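首页 论坛 评测 二手 资料下载 登录 注册

搜索帖子、用户或标签 搜索 高级选项

Arkodix 双手手持夹爪采集套件，用了一个季度，说说能不能买

作者：轴承响了 发表于 2020年10月31日 版块：夹爪与末端

【轴承响了】楼主

之前在版里问过手持夹爪采集套件怎么选，几个人让我买完回来写一篇，就写在这里。我们组做双臂收纳，主要是厨房里的东西，碗、罐子、保鲜盒。机械臂是现成的，缺数据。原来的办法是主从遥操作，一个人操作，一个人在旁边摆东西，半天下来嗓子和胳膊都受不了，采到的动作还特别慢，夹一个盒子要犹豫好几下。

套件是从 Hubáček 订的，他们代理 Arkodix。订的是双手版，里面是2把手持夹爪、一个同步盒、一块标定板、充电线和一套备用指垫。相机装在手柄上方，鱼眼镜头，朝着指尖看。配套软件叫 Drusivby，负责录制、对时、算轨迹，最后导出训练用的格式。

先说硬件。

手柄外壳是灰色磨砂的，握感可以，扳机行程偏长，手小的同学按到底要换一下握姿。扳机和手指之间是机械连杆，没有电机，松手靠弹簧回位。弹簧偏硬，连续采一个上午食指会酸，我们后来规定每个人采一小时就换。连杆间隙在刚拿到的时候很小，用到现在右手那把能摸出一点旷量，左手那把没有。右手用得多，也正常。

手指是黑色的，头上套黄色指垫。指垫摩擦力很好，夹玻璃杯、夹光面塑料都不怎么滑。缺点是沾灰，沾了灰以后摩擦力掉得明显，我们每次开工前用湿布擦一遍再晾干。厂家说明书里写可以用酒精，我们试过以后觉得表面有点发涩，就没再用。

机械臂那一侧要装同样的手指，不然采来的数据和执行的时候看到的画面对不上。这一点宣传页上写得不显眼，买之前一定要问清楚。适配的手指组件要另外买，一组229欧，两条臂就是两组。Hubáček 报价的时候没有主动列进去，我是签完合同才发现的，又走了一遍采购，耽误了不少时间。

再说软件。Drusivby 的录制界面很简单，插上同步盒，两边相机都变绿就能录。每一段录完可以当场打标签，成功、失败、作废三种。算轨迹放在后面批量跑，我们的工作站晚上跑，早上来看结果。导出的东西包括两边末端位姿、指间开度和图像，时间戳是对齐的，拿来就能进训练代码。格式文档写得不错，比我见过的多数厂家强。

到现在一共采了1004段，任务有好几类，保鲜盒是其中最难的一类。动作是一只手夹住盒子的一头，把盒子立起来或者斜着送出去，另一只手在对面接应，然后换手、放下。盒子是透明的，两边带扣，背后是什么就透出什么，对视觉是个考验。

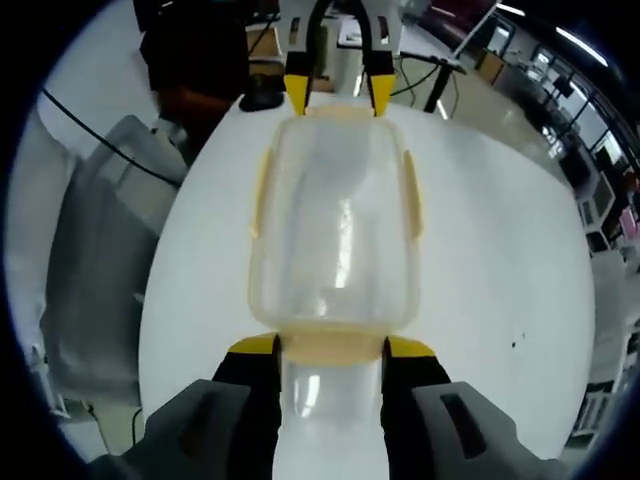

近端夹爪夹着透明保鲜盒的下端，对面那把的黄色指尖落在盒口边沿。

保鲜盒这一类的难处有几个。一个是盒身中间会有竖着的长条反光，顶灯越亮越明显，手腕稍微一转反光就跟着跑。另一个是盒子一横在两把夹爪之间，镜头里中间一大块都被它占了，能用来跟踪的背景只剩四周。我们用的又是白色的圆桌，桌面本身就反光，特征点少得可怜。

结果就是轨迹丢失。Drusivby 处理完会给每段打一个质量分，低于门槛的直接标红。保鲜盒这类里标红的将近50段，别的类别加起来也没这么多。标红的段大多在两手靠近、盒子挡住画面的时候断掉，断了以后有的能接回来，有的接回来但位置跳了一下。跳了的那种最讨厌，分数不一定低，得人去看曲线。

跟 Arkodix 的技术支持来回发了几封邮件，对接的是 Yurii Kravets，回得挺快，也没有推给我们。他给的建议是在桌子周围多放一些有纹理的东西，背景不要太干净，另外把处理参数里的遮挡容忍调大。参数调了以后有改善，跳变少了一些，但是处理时间变长了。放纹理的办法我们还在试，桌布试过一次，夹爪指尖容易蹭到布，把布带起来，又撤了。

优点写在一起：采得快，动作自然，新人教十分钟就能上手，换场地方便，装一个箱子就走。导出格式干净。

缺点：指垫要勤擦，扳机偏硬，手指组件单卖且贵，透明和反光物体上轨迹不稳，软件许可绑定电脑，换电脑要找厂家重新发文件。

我的结论是，任务以不透明的小件为主，可以买。以玻璃和透明塑料为主的，先借一套试。有问题跟帖问，我看到就回。

【盐水泡面】

正在写采购申请，来得正好。问一下同步盒是必须的吗？单手版好像没有同步盒。我们想先买一套单手的，过一阵再加一套单手的拼成双手。

【轴承响了】

单手版确实没有。拼起来能不能对时我不知道，合同里写的是双手版才含双手处理的许可。建议你直接发邮件问 Hubáček，让他们书面回。口头说可以的话别信，我那两组手指就是教训。

【老铣床】

说点不同意见。这种手持的东西我们也评估过，没买。理由是它把问题从采集搬到了后处理。遥操作慢归慢，但是关节角是编码器读出来的，不存在轨迹丢不丢的问题，录下来多少就是多少。你那边一个任务里有这么多段标红，而且标红的恰好都是最难、最需要数据的地方，剩下的都是简单的，训练出来的东西在难的地方照样不行。

还有力的问题。人手握着夹爪，盒子往哪边歪，手上是有感觉的，自己就补偿过去了。数据里只有位置和开度，没有力。机械臂照着位置走，两边一起夹一个刚性的盒子，位置差一点就是互相较劲。这种任务我认为手持采集先天不合适。

【轴承响了】

回老铣床：

力这一条我同意，双手共同夹持的时候确实会较劲，我们现在是在机械臂那边开阻抗控制，刚度调低，勉强能过。保鲜盒本身有弹性，捏一点没事，换成陶瓷的我不敢。

数据偏的问题我不完全同意。标红的可以重采，重采一段很快。我们的做法是当天晚上跑完，第二天上午先把标红的任务补上，布置还没动，补完再开始新的。用遥操作的话同样时间里采不到这么多，这个是我们自己两种都干过以后的感受，没有严格对比过。

【老铣床】

没有严格对比过就不好说快多少了。你们遥操作用的是什么主手？如果是空间鼠标那种，那当然慢。我们用同构主从臂，熟手叠毛巾跟手持差不了太多。

【轴承响了】

就是空间鼠标。同构的没用过，预算里没有。

【老铣床】

那这个比较对遥操作不公平，楼主最好在主帖里注明一下。看帖的人会以为遥操作都是那个速度。

【轴承响了】

主帖过了编辑时限改不了了，写在这里：我们原来的遥操作设备是空间鼠标，不是同构主从臂，主帖里说的慢指的是这一种。

【jamshid_arabzadeh】

我是 Jamshid Arabzadeh，中文写得不好请见谅。我们在 Dudport 的场地用同一套设备采抽屉和柜门，今年 1 月开始用的，比楼主早一点，固件版本也旧。说几件可能有帮助的事。

第一，右手旷量的问题。连杆根部有一个小的限位螺钉，说明书最后几页有图。松了以后开度读数会偏，手指合拢的时候读出来不是零。请先检查这个，再看连杆磨损。我们那套拧紧以后就好了。

第二，轨迹跳变。我们的柜门是白色烤漆，情况和你的白桌子接近。我们的办法是在墙上和柜子侧面贴打印的图案，位置不固定，每天换。不要贴在桌面上，贴在桌面上模型会记住。

第三，指垫。我们用清水加一点洗洁精，冲干净，效果比湿布好。酒精我们也停了。

【轴承响了】

谢谢，螺钉的事我完全不知道，明天去看。墙上贴图案这个办法好，我们一直在桌面上想办法，没往上看。镜头是鱼眼的，本来就能看到墙和窗户那一圈。

【盐水泡面】

@jamshid_arabzadeh 贴图案会不会影响训练？图像里多了一堆机械臂那边没有的东西。

【jamshid_arabzadeh】

会有影响，但是小。训练的时候我们做随机裁剪，裁到中间部分，墙上的图案大部分在边缘。每天换位置也是为了这个。执行的时候我们把图案取下来，成功的情况没有看到变差。

【低速走丝】

我看这价格，自己打印一套不行吗？手柄三维打印，运动相机一装，手指用现成的柔性材料打，轨迹用开源的视觉惯性里程计。我师弟花了一个暑假做出来了，物料钱连它一组手指都不到。

【老铣床】

一个暑假也是钱。

【低速走丝】

学生的暑假不算钱，哈哈。说正经的，难点就在双手对时和相机到指尖的外参，别的都是体力活。对时我们用的是闪灯，两边相机同时看一盏灯闪，后期对帧。土，但够用。

【deepika_krishnan】

闪灯对时我用过，短的没有问题，录得长了两台相机的时钟会漂，开头对齐了，结尾差出好几帧。双手配合的任务差几帧就很明显，一边已经松手，另一边在数据里还没夹上。如果坚持用闪灯，请在每一段的开头和结尾都闪一次，中间线性插值。

我们组最早也是自己做的，后来换成 Arkodix。换的主要原因是外参。自制手柄每次拆电池都要动相机，动了就得重新标，学生会偷懒不标，数据里混进去一批偏的，查了很久才查出来。Arkodix 的相机座是锁死的，充电不用拆，这一点值钱。

【低速走丝】

拆电池这个说中了，我们也是拆一次动一次。后来师弟在底下开了个口引线供电，算是绕过去了，但是手柄后面拖一根线，抬手的时候会碰到桌沿。

【轴承响了】

补充一下，Arkodix 这套双手版接同步盒也是有线的，不要以为是全无线。线比较软，走在手腕内侧用绑带固定，习惯了还好。大范围走动的任务会受限制，我们都在桌边做，影响不大。

【盐水泡面】

线有多长？够不够从料架走到桌子？

【轴承响了】

从桌子一头走到另一头没问题，走到房间另一边不行。有加长线卖，我没买，不知道加长以后会不会丢帧。

【薄荷味焊锡】

问个软件的问题。Drusivby 处理的时候要联网吗？我们单位内网，数据不能出去，好几个采集软件都栽在这一条上。

【轴承响了】

录制不联网，处理在本地跑也不联网。联网的只有许可激活和更新。许可可以走离线文件，把机器码发给厂家，厂家发回一个文件。我们换过一次工作站，等了好几天才拿到新文件，那几天只能录不能处理。这也是我把许可写进缺点里的原因。

【薄荷味焊锡】

离线激活就行，慢一点能接受。显卡有要求吗？

【轴承响了】

文档里有推荐配置，我们用的比推荐的低一档，能跑，慢。内存比显卡要紧，长的段内存不够会直接退出，也不报错，第二天早上来一看只处理了一半。后来我们把一次录制切短，每个动作单独一段，就没再出过。

【huw_gape】

Drusivby 的标定教程是我写的，Huw Gape。先声明，我给他们写文档是按件结算，不在公司里，硬件卖多少和我没关系。

内存不够退出的问题已经报给开发了，目前的办法就是切短，楼主的做法是对的。日志里有一行警告，但是默认日志级别不显示，请在设置里改成详细。

关于透明物体，教程里有一节讲遮挡区域的掩膜。可以给画面中央画一块固定的区域，跟踪的时候不用这一块里的特征点。拿着透明盒子的时候，盒子上的反光点和透过来的背景点都会被当成特征，这些点跟着手走，会把轨迹往错的方向拉。掩掉中间，只用外圈，多数情况下比全用要稳。两把夹爪可以分别画。楼主有没有画过？

【轴承响了】

没有。那一节我看到了，以为是给固定遮挡用的，比如手指本身，就只掩了手指。

【huw_gape】

是我没写清楚，那一节的例子只有手指，容易这么理解。请把掩膜往上扩大到被夹物体常在的地方，重新处理一遍标红的段，原始录像不需要重采。外圈如果都是白桌面和白墙，掩了以后点会更少，可能反而变差，所以要和 Jamshid 说的贴图案配合着来。

【老铣床】

又要画掩膜，又要贴图案，又要切段，又要早上补采。我不是抬杠，各位把这些时间都算进去，再说它快。

【deepika_krishnan】

这些是一次性的。掩膜画一次，图案每天换几分钟。主从臂也要维护，主手关节松了、零位偏了、线断了，这些时间也没有人算。我两种都用，我的看法是看任务。插接、拧紧这类接触多的，我用遥操作。抓放、递送、开合，我用手持。没有必要选一边。

【老铣床】

接触多的用遥操作，这一点我们没有分歧。楼主这个双手夹同一个盒子，我认为算接触多的那一类。

【deepika_krishnan】

盒子在两手之间交接的那一段算，前后都不算。可以分开采，也可以交接那一段多留一点柔顺。

【轴承响了】

分开采我们讨论过，拼接处动作会顿一下，没采纳。

【一颗沉头螺丝】

潜水看了半天，问个外行的。主帖说机械臂要装一样的手指，那夹爪本体也要他家的吗？我们臂上是别家的平行夹爪，换夹爪的话光通信就要重新调。

【轴承响了】

不用，手指组件自带转接板，常见的几种平行夹爪都有孔位，下单的时候报型号。要注意行程，他家手持的开度比我们原来夹爪的最大行程大一点，采的时候如果张得很开，机械臂上做不到。我们在手柄上加了限位，软件里也截了一下。这个限位是自己打印的小块，卡在扳机后面。

【一颗沉头螺丝】

明白了。小块的文件能发一下吗？

【轴承响了】

私信你。打的时候填充给高一点，我第一个打得太空，按裂了。

【lucia_carrasco】

我是 Lucía Carrasco，以前在 Hubáček 做过售前，现在不在了，所以可以说得直接一点。手指组件不在报价单里是因为有的客户只采数据不上机械臂，系统里默认不勾。签之前要求他们出一份"采集加执行"的完整清单，他们是有这个模板的，不主动给而已。另外备用指垫可以谈，多要几副一般会给，比事后单买划算。

单手版以后拼双手，我在的时候答案是硬件可以，许可要补差价，同步盒另买，加起来比直接买双手版贵。现在的政策我不清楚，请以他们书面回复为准。

【盐水泡面】

太有用了，那我直接报双手。清单模板我明天就去要。

【轴承响了】

早点看到这一条就好了……

【轴承响了】

回来更新。

限位螺钉确实松了，右手那把，拧紧以后旷量没有了，合拢读数也回到零。之前采的数据里右手开度有一点偏，从什么时候开始松的不知道，我打算用每段开头合拢那一下的读数做修正。我们每段开始都会空夹一次，当初是为了看相机有没有在录，这回用上了。

掩膜按 huw_gape 说的往上扩了，把标红的保鲜盒那批重新跑了一遍，有一多半变成合格。剩下的集中在一个同学采的那几天，他习惯把盒子举得很近，掩膜也挡不全。另外有少数几段原来合格的，重跑以后反而变差，曲线上能看到抖。我现在的做法是两个参数各跑一遍，取分高的，处理时间翻倍，晚上跑来得及。

图案还没贴，墙那边要先问管房子的。

【huw_gape】

变差的那几段，方便的话把日志发给 Yurii，他们在收集这类情况。两遍取高的办法可以用，但请注意分数高的不一定没有跳变，楼主自己在主帖里也提过。

【轴承响了】

对，取完还是要人看一遍曲线。日志已经打包了，等他回。

【老铣床】

右手开度偏了这么久没发现，这个说明书应该把检查螺钉放到第一页。遥操作党表示这回不说风凉话，修正的时候建议按天分别算，别用一个总的偏差，螺钉是慢慢松的。

【轴承响了】

按天算，好主意，就这么办。

【薄荷味焊锡】

厂家回我邮件了，离线许可可以，机器码要在装好显卡驱动之后再取，换驱动大版本可能会变。给后面内网的同行提个醒。

【盐水泡面】

清单模板要到了，果然有。指垫多要了几副，对方说要请示，还在等。

页面导航 上一主题 下一主题 返回夹爪与末端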